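手持ちグリッパー「Rirari」製作ギャラリー

共同工房Plostbyの片隅で、仕事のあとの時間を少しずつ使って作っている手持ち式のグリッパー、名前をRirariといいます。作り始めたのが7月で、そのころは夏のうちに終わるつもりでいたのですが、まあ、ご覧のとおりまだ作っています(そして、まだまだ楽しいです!)。前に作ったGrirerは握りの部分が太すぎて、しばらく持っていると手首がつらくなってしまい、そこを直したくて始めたのが今回の二代目です。工房に遊びに来てくださる方から「あれ、どこまで進みましたか」と声をかけていただくことが増えたので、作業中の写真をこのページに置いていくことにしました。のんびり眺めていただけたらうれしいです。

いちばん時間をかけているのは、なんといっても指です。最初に描いた形は先端が細く、見た目はなかなか格好よかったのですが、つかんだものがくるりと回ってしまうので、思いきって四角いブロックのような形に変えました。角は少しだけ丸めてあります。ほんの少しのことなのに、机に当たったときの音まで変わったような気がして、一人で何度もこつこつとやっていました。

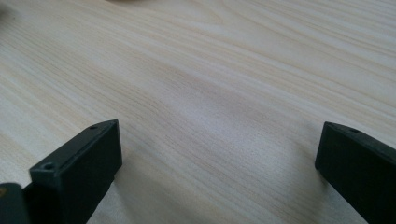

左右の開き具合の調整にも、ずいぶん付き合わされました。片側だけ先に動き出す癖があって、リンクを外しては組み、外しては組み、ねじを締める順番まで変えてみて、ようやく2本の指がそろって閉じるようになったのが先日のことです。その晩はうれしくて、消しゴムやら糸巻きやら、手近にあるものを片っ端からつまんで遊んでしまいました。薄いもの、たとえば名刺を平らな机から拾うのはまだ苦手で、指先の内側に何か貼ろうかと迷っているところです。ゴムのシートがいいか、もう少し柔らかい素材がいいか、お詳しい方がいらしたらぜひ教えてください。

重さは握りも含めて約235グラムになりました。Grirerを知っている方なら、持った瞬間に「おっ」と言ってくださると思います。引き金のばねは、同じ棚を使っているBuckleyという組の皆さんが余りを分けてくださったもので、これが実にちょうどいい硬さなのです。あちらは自動で植木に水をやる装置を作っていて、そちらの話も始めると長くなるので、またの機会に。

次は握りの後ろ側のふたを作り直して、配線をきちんと中に収める予定です。いまは線を仮留めしているだけなので、袖に引っかかることがあって少々困っています。図面のファイルは整理が済んだらこのページに載せますので、もうしばらくお待ちください。

2024年11月27日 更新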